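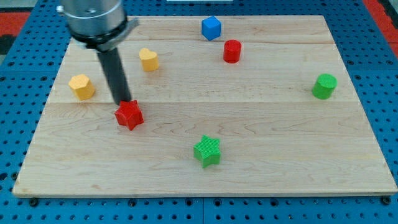 Oranuch Wannasri wrote to us after a month with the Mukell board oil and said her old chopping board had stopped feeling furry after every wash, and could we please do a bigger tin? We could, and we have!

Mukell Board Oil, now in 50 mL, 100 mL and the big shop tin

Mukell is the oil we use on everything that leaves the Kadwood bench: boards, spoons, rolling pins, the odd stool. It's a blend of plant oil and beeswax, soft enough to scoop with a finger, and it smells faintly of honey (we love it, fair warning if you don't).

How to use it
Wash the board and let it dry overnight, standing on its edge. Rub in a thin coat with an old T-shirt, going with the grain, and do the ends twice. Leave it 10 minutes and wipe off whatever is still sitting on top. New timber drinks up a lot, so give it a second coat the next evening.

Maple comes up a lovely warm colour. Darker timbers like walnut change even more, so try the underside first.

Good to know
The lid is stiff in winter. Stand the tin somewhere warm before you open it.
Oily rags should be laid out flat outside to dry before they go in the bin.
Fits the Brikholm refill rack, small and medium tins only.

The shop tin is back in stock in December. Old tins can come back to the Rojanasak counter for refilling, labels on or off.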